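### 3.2 What people do with small snacks

I went into the Mitdale homes expecting shelves and cupboards, and what I got was bins! Of the 133 snack spots we logged, plenty were just one big plastic tub with everything tossed in together (peas, biscuits, bread, cake).
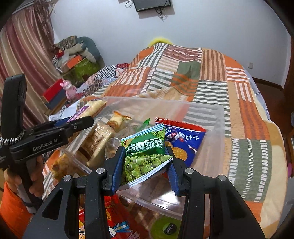
**Figure 2.** Green pea snack packet and a see-through storage bin with wrapped bakery items.

So how did we sort the snacks for our tally? By wrapper size first, then by sweet or salty.

I liked the Mudgway coding sheet for this, though its nine groups felt like a lot for snacks, and I kept mixing up two of them.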